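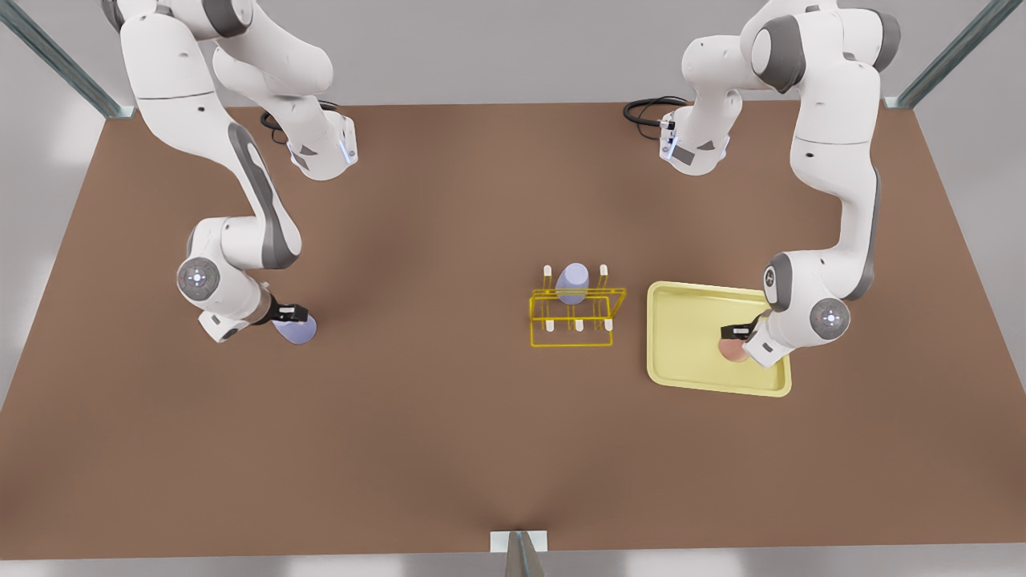
2019-09-09

The town of Skerkside will open a shared kitchen and dining room in the old Monex building next to the bus station. The town council has agreed to the plan, and the doors should open in December. The room will have long tables where people can eat together, and the council has asked for large brown tabletops with nothing fixed on them, like the one seen here, so that the same table can be used for cutting vegetables in the morning and for eating at noon. Power cables are a different question. In the first drawing the sockets were all on one wall, and a cable lying on the table, as the black coiled one does here, is something the fire office does not want to see when children are eating. The new drawing has sockets in the floor, under covers.

The Monex building was a furniture store until it closed, and after that it was used only for storage. The roof was repaired last year, but the heating is old and will be changed before the opening. The work is given to Obi, a building firm from Zaltby, which also made the new changing rooms at the Skerkside swimming hall.

The dining room will have 80 seats. Lunch will be served on every working day and will cost 7 crowns for adults and half of this for children and for people with a pension card. Who cannot pay may ask for a meal ticket at the town office, and the ticket looks the same as the paid one. The food will be simple: a soup, a warm dish, bread and something sweet on the last day of the week.

In the evenings the kitchen can be rented by clubs and families. It was a wish from many people in the spring survey, where the most common answer was that apartments in the center are too small for a birthday or a name day. The rent is not decided yet. The council says it should be low enough that also small clubs can use the place, but it must pay for the cleaning and the hot water.
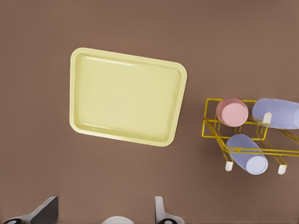
Yellow tray and yellow dish rack on a brown tabletop.

Guests will bring their own dishes back to the washing counter after the meal. The town has put aside 4000 crowns for trays, plates, cups and racks, and it would like to buy them from shops in Skerkside if the price is fair. Plates with small damage from the closed school canteen will not be used again, because the health office said no to them.

There were also some worries. People who live on the street behind the building wrote to the council about noise and about delivery vans in the early morning. The answer is that vans may come only after 7 in the morning and must use the gate at the bus station side. Evening events have to end at 10, and music outside is not allowed.

The kitchen is looking for two cooks and one kitchen helper. The helper can be a student from the age of 17. Applications are taken on paper at the town office or at the library desk, and the forms are the same in both places. A visit to the building for neighbors will be held before the opening, and the day will be put on the notice board at the bus station.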